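Woke up before the alarm again, and it was the weights! I have been thinking about them since Marites Aquino called to say I could have the lot, and today I finally got to spend proper time with them at Tekstead. I took the early bus with a bag of sandwiches and my old notebook and I was there long before I needed to be.

First job was the table. I love that big table, the pale top and the rounded edges, and I'd happily leave it bare, but steel on wood makes me nervous and so the white sheet went on. It's a scruffy old sheet by now, full of scuffs and dark marks, and I'm fond of it. Then the little black stand, the one I keep calling the Skuten because that was the name on the delivery note and it stuck. It has a dark wood-grain top and skinny metal legs that lean out a bit, like a foal. I set it toward the far side so there'd be plenty of room in front for sorting. 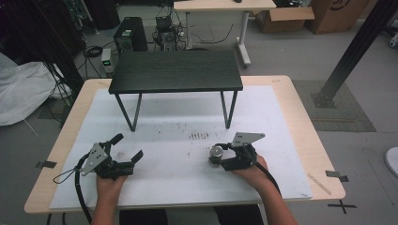
The plan (my plan, Precious Estrella has a different one) is to have the best pieces up on the stand and the rest below and in front, so that when people come in for the Tisero open day they see the good ones at once and then want to bend down and look at the others. I do like things on two levels. My grandmother's kitchen had a tiny shelf over the bread bin with nothing on it except an egg timer and a salt jar, and I thought it was the grandest thing in the house.

Precious would put everything in a straight line, smallest to largest, like school. We went back and forth over it by text all through lunch. She may be right for the small ones. I'm not giving up the stand!

Anyway, the weights. There are 23 in the lot by Marites's list, and I want to write something about every single one, even the dull ones. I got through four before lunch and then lost most of an hour to one polished cylinder. It has a flat top like a little mirror with a round knob in the middle, and then under the rim the sides go in and out, groove after groove. Someone sat at a lathe and did that. You don't need all those grooves to make a thing weigh what it weighs, do you? I turned it around and around in the light and just enjoyed it. My notes for it run to two pages and half of that is me trying to draw the knob.

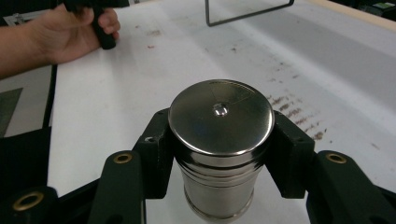
Page last changed: May 29, 2026

More on names, because I forgot to put it down earlier. Marites calls the shiny ones "the Ejigus", after the shop where her uncle bought them, and I've decided to use that on the labels too. It's so much nicer than "polished steel, medium". I asked her to tell me more about the shop and she promised to look for a receipt, though she also promised that in the spring before last.

Lunch was the sandwiches, egg, slightly squashed. Ate them on the step.

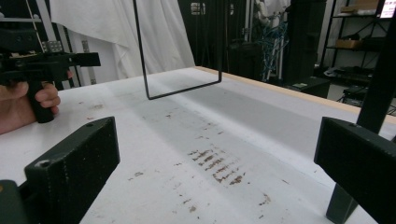 Labels are the next big thing and I can't wait to start. I want cream card, folded so it stands up by itself, with the name in pencil first and then in ink once Precious has checked my spelling. I had a go at cutting eight tonight and four came out straight, so there will be a lot more card needed than I thought. The bigger question is what they'll stand on. For sorting, the old cover is fine, but it has that patch of short reddish-brown streaks near the middle, all slanting the same way, and cream card next to that would look awful. So a fresh sheet for the open day, ironed, and pulled back far enough to let the light wooden edge of the table show. I'm going to ask Marites if she has a plain one, and if she hasn't I'll sacrifice the guest room sheet, which has a tiny blue hem I could tuck under.

Also to remember: soft cloths, the good pencil, something for the bottoms of the heavy ones so they don't mark the Skuten. Felt, maybe? There's green felt in the sewing box from the card table that never got finished.

Home late, feet sore, very happy. I've put the notebook by the bed in case I think of a better word for the grooves.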